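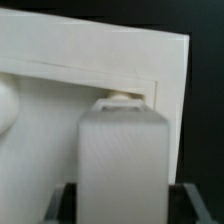
A white box with an opening in the front. The back wall inside has faint grooves.

Learning Pages > How Things Are Made > Boxes and Cabinets

We use cookies to remember your page settings. Accept or change settings.

What is a recess?

A recess is a space that goes back into something, like a nook in a wall. The white box in the picture has one. Its opening has corners and straight edges, and it is set into the front of the box.

Look for the narrow border that steps inward near the corner of the opening. A border like this is called a rim. The rim here is shallow, and it is a slightly creamier color than the rest of the box. Just under it is a small rounded knob or peg, partly hidden by the tall, frosted-white block in front.

What is a seam?

A seam is a line where one part ends and another begins. You can find seams on shirts, lunch boxes, and kitchen cabinets. On the white box, the seam is a thin shadow under the wide flat band.

White things can be hard to tell apart. Shadows help. A smooth, shiny curve, like the one on the rounded object at the left, has a soft bright spot called a highlight. A matte surface is dull, so it does not shine that way.

Why do some walls have grooves?

Grooves are long, thin dips. A panel may have them for looks, or to make it stiffer. You can test this with paper.

1. Lay a flat sheet of paper across two books.
2. Put a coin in the middle and watch the paper sag.
3. Fold a second sheet back and forth, like a fan, with 6 folds.
4. Open it a little and lay it across the books with the folds running from one book to the other.
5. Add coins one at a time.

Ilídio Garcia's class at Fallbridge School tried this in November. Their folded sheet held 20 coins before it slipped off the books.

Words to know

Matte: not shiny
Recess: a space set back into something
Rim: the edge around an opening
Seam: a line where parts meet

Page updated February 2018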